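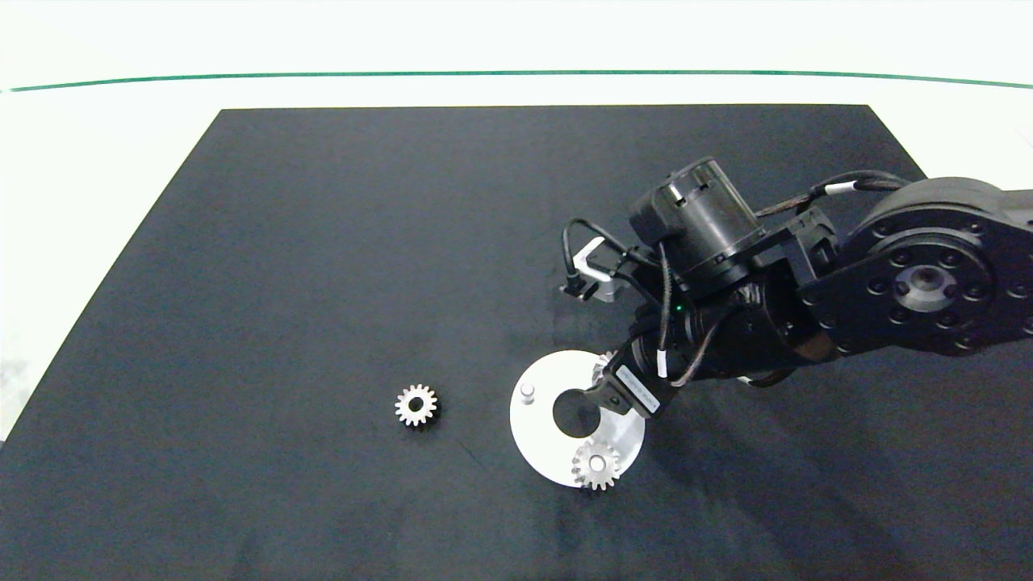
Shipping and Returns FAQ

Where do you ship from?
Everything goes out of our Salem workroom. Wholesale orders sometimes go from Viltgate, you'll see it on the label.

How long does it take?
Cut-to-size mats – 2 weeks. Stock sizes leave next business day if you order before 1 p.m. August is slow, we close for part of it and the date goes up on the home page.

Can I change my size after ordering?
Yes, until it's cut. Email right away and put your order number in the subject line. Once it's cut we can't put it back together, sorry.

How do I measure?
Measure the table, then take off whatever border you want showing. Send us the finished mat size, not the table size. This is the number one mix-up. Inches please. Odd shapes are fine, just send a paper template or a sketch with every side marked.

What's the difference between Esach and Drarnia?
Esach is our smooth one, good for writing and for a mouse. Drarnia is thicker with more grip, better for sewing and hobby stuff. Same colors in both. Samples are free, one set per houshold.

Colors look different on my screen
They do. Order the samples.

My mat smells / won't lie flat
Normal for the first few days. Unroll it face down, books on the corners, leave overnight. Don't iron it. Don't use a hair dryer either, we get a lot of those back.

How do I clean it?
Damp cloth, drop of dish soap. No bleach, no scrub pads. Ink – try rubbing alcohol on a corner first.

Can I put hot stuff on it?
No. Use a trivet.

Returns?
Stock sizes yes, unused, within 30 days, you pay the postage. Custom sizes only if we got it wrong. If we did, send a photo with a tape measure on it and we'll recut for free, no need to mail the old one back.

Do you do bulk or logo printing?
Yes, logos start at 100 mats. Biggest run so far was 3,000 so don't be shy. Quotes usually same day, artwork as a PDF.

Do you ship outside the US?
Canada only for now. Duties are on you.

I didn't get a confirmation email
Check spam, then check you typed your adress right. Still nothing, write to us and we'll look it up by name and zip code.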